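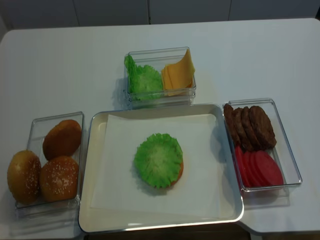

Search and site clean-up: where we've got to

Friday, August 19, 2022

Hi Normunds, and anyone else at Grarkano who gets this forwarded. It's a bit longer than the July one, partly as more has happened and partly as I left a few things hanging last time and you rightly asked about them. I've put the money bit near the end, as usual, so scroll down if that's all you're after.

The short version

The Destport site has lost a lot of weight. When I started we had 800 pages in the search index, and a good half of them were rubbish: empty tag pages, printer versions from years back, the same delivery notice published under several addresses. We're now down to 400 pages that I'd be happy for a customer to land on. Visits from search dipped while that was going on (I did warn you!) and have come back up to where they were in spring, only now they're going to pages that matter. Enquiries through the form are up a little. I wouldn't call it a triumph yet, but I'm a lot less nervous than I was.

The redirects

This was the big job and it took longer than I'd planned. I'd put it in the timetable as a fortnight, and it ate most of July. The plan was to take every dead or doubled-up address and point it at the nearest living page. Simple enough on paper, but the old system had three different ways of writing the same address – with a slash on the end, without one, and with a capital letter in the middle for no reason I could find – and each of them had its own links coming in from outside.

So I ended up sorting them by hand in a spreadsheet. Pages with links coming in got a proper redirect to something relevant. Pages with no links and no visits were simply removed, and I let them return a "gone" message. A few I wasn't sure about, mostly the old price lists, and I've parked those until someone in sales can tell me whether they still get sent to customers. Could you give them a nudge? I've asked twice.

One mistake to own up to. In the first batch I sent a whole group of old product pages to the home page, thinking that was better than nothing. It wasn't. Search engines tend to treat that as a missing page anyway, and anyone clicking through got the front door with no clue where to go next. I redid the lot the following week so they go to the right category. If you noticed the odd dip on the chart in the middle of the month, that was me.

The branch pages

Destport has 15 branches and until this summer they all shared one long page with a map that didn't load on phones. Each branch now has its own page with its address, opening hours, phone number, parking notes and a couple of paragraphs written by someone who works there. I was a bit worried about that last part, but the branch staff were brilliant. The Krūmiņa branch sent me so much about how to find their yard entrance that I had to cut it by half, and it's still the most useful page of the lot. It also started turning up in local searches before any of the others did, and I don't think that's a coincidence.

Still missing: proper opening hours for public holidays. I'd rather leave them off than guess. Wrong hours in a business listing are worse than none at all, and people do turn up, find the gate shut and leave a one-star review about it.

I've also gone through the map listings and matched every name, address and phone number to what's on the site. Two branches still had a fax number down as their main phone. Fixed now.

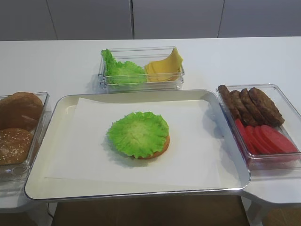 A burger part-way through, on a paper-lined tray.

Writing and rewriting

Of the guides we agreed in the spring, eight are live and the rest are in draft. I've slowed down on these on purpose. The first couple I wrote were too long and tried to catch every phrase going, and reading them back in June I was a bit embarrassed. The newer ones start with the answer, keep to one topic and stop. The one on choosing a pallet size is doing very nicely, and it's the shortest.

A small change that made more difference than I'd expected was rewriting page titles. Most of them began with the company name and then ran out of room before they got to what the page was for. I turned them round so the subject comes first. It's dull work (I did it over three afternoons with the radio on) but more people are clicking through from the results for the same position, so I'll carry on through the remaining category pages.

I've also been tidying the links between our own pages. The old guides hardly linked to anything, and some of the best product pages could only be reached through the site search. Now every guide links to the products it talks about, and each product links back to any guide that would help. I keep a running list of pages with nothing pointing at them, and it's getting shorter every week.

Speed

Better, with one sore spot. The big banner on the home page was enormous and loaded before anything else, even on a phone in a lay-by with one bar of signal. I've had it shrunk and the page feels like a different site. The sore spot is Trovik, the chat box the sales team likes. It loads on every page, whether anyone uses it or not, and it's now the slowest thing we have. I'm not asking to get rid of it! I'd just like it to wait until somebody clicks on it, or to appear only on the product and contact pages. That needs a yes from sales and a small job for the developers, and I've written it up so it's ready to go.

What hasn't gone well

The reviews push hasn't really got off the ground. The idea was that branch counters would hand over a card with a link on it, and the cards were printed and sent out, but I've heard from only a handful of branches that they're using them. I suspect the rest are in a drawer. I should have rung round first and asked how they wanted to do it, and I'm going to do that now. I'd also like to make sure nobody is offering a discount in return for a review, as that breaks the rules of the listing sites and could get the lot taken down.

The other disappointment is the trade directory work. I'd hoped to get Destport listed on a few of the better industry sites, and most of them either wanted paying or never wrote back. I've decided to drop the paid ones. A link we've bought isn't going to do us any good in the long run and I'd rather spend the hours on the supplier pages, where we already know the people and can simply ask. Two suppliers have added us to their stockist lists so far, and both links are bringing in real visitors.

Reporting

You asked whether the monthly dashboard could be simpler. I agree with you, there was too much on it. The new one has search visits, form enquiries, calls from the map listings and the top landing pages, and that's your lot. I've taken off the keyword positions altogether. They jump about from day to day and we spent far too much of our last call talking about one phrase that had slipped a place. I still keep an eye on them myself, so if something drops off a cliff I'll tell you.

One thing to watch when you compare months: form enquiries before mid-July include a lot of spam. I put a filter on, and the number fell overnight, which looks awful on a chart and is nothing to worry about. I've marked the day with a note.

Money and hours

We're within budget. The redirect work ran over, and I've covered that by pushing two of the guides into the autumn. The writing money set aside for the branch pages wasn't all needed, given how much the staff wrote themselves, and I'd like to move what's left to the speed work if Grarkano is happy with that. There's nothing else to ask for this time.
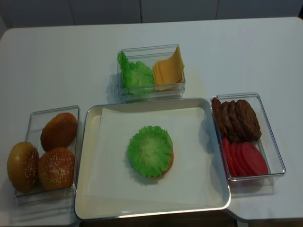 Will old bookmarks and printed catalogue links still work after the clean-up?
Anything printed in a catalogue has been redirected to the matching page and I've tested each of those by hand. Bookmarks to the old tag pages and printer versions will show a short message with a search box, and those redirects we did set up should stay in place for years, so please don't let anyone tidy them away.

Next few weeks

Finish the titles on the category pages.
Ring the branches about the review cards and collect holiday hours while I'm on the phone.
Get a decision on Trovik.
Settle the old price lists with sales.
Put the next two guides live and have someone from the warehouse read them first.

I'm off for the bank holiday weekend but otherwise about as normal. Normunds Rebane has the logins for everything if something falls over while I'm away, and the redirect spreadsheet is in the shared folder with a copy of the original, untouched, next to it.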